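Rug pad under a big rug, worth it or not?
Taltotdale Home & Yard Board > Floors

mapleandmoss
Posted 2024-04-21
Okay, flooring people, I need you to settle something. We moved into the new place in February and I bought a huge beige rug with round flowery medallions for the living room (love it, no regrets!). The store tried to sell me a felt pad for 55 bucks and I said no. Now the corners creep every time the kids run through, and my husband says I should have bought the pad. I say the rug is heavy enough that it'll settle.
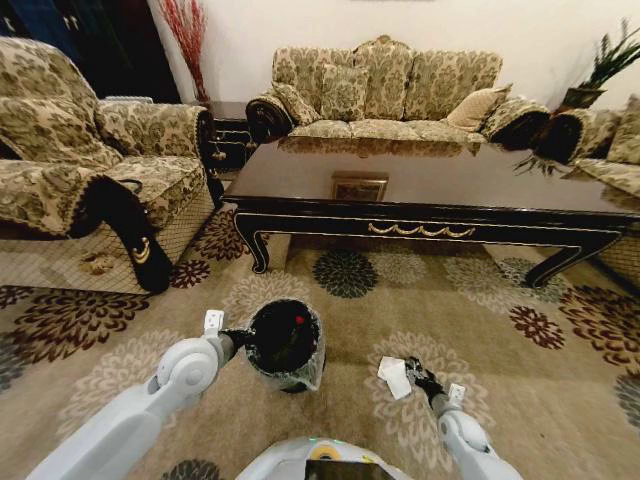

Floors are the original oak, refinished right before we closed, so I'm nervous about anything rubbery. Has anybody had a pad stick to their finish?

jetport_jim
Buy the pad. We're out by Jetport and I went nine years without one, and when we finally rolled the rug up there was a dull patch the exact shape of it. Grit gets under there and works like sandpaper.

rslanina
Disagree with Jim a little. Grit gets under a pad too! What saved our floor was rolling the rug back and vacuuming underneath. I do think you want felt, though, and please skip the cheap waffle stuff. Mine left a yellow grid that cost us 1166 dollars to sand out.
– Radoslava Slanina

mapleandmoss
1166?! Okay, that scares me more than my husband does. So felt with nothing on the back?

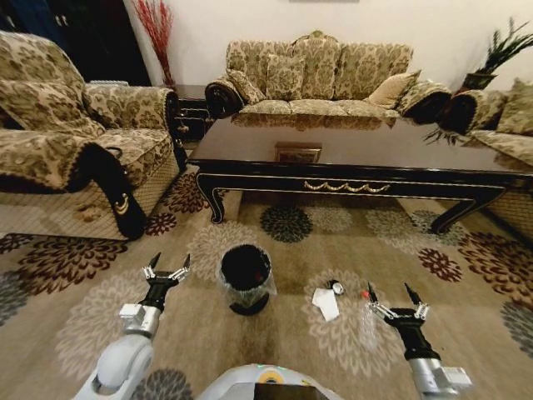 Also, does it need to go all the way to the edge? The guy at Buletti told me full size, but my sister cut hers way smaller.

jetport_jim
Cut it an inch or two short on every side so the rug tapers down to the floor. Full size and you'll trip on it.

pirzada_fan
Plain felt won't stop the creeping, just so you know. It's cushion, not grip. I've got felt with a natural rubber backing from Pirzada and it's been fine on oak, but I'd ask whoever refinished yours what they used first.

rslanina
Fair point about the grip. I have a couch on two corners, so mine never had a chance to wander.

mapleandmoss
Calling the floor guy tomorrow. Husband has been told and is being unbearable about it.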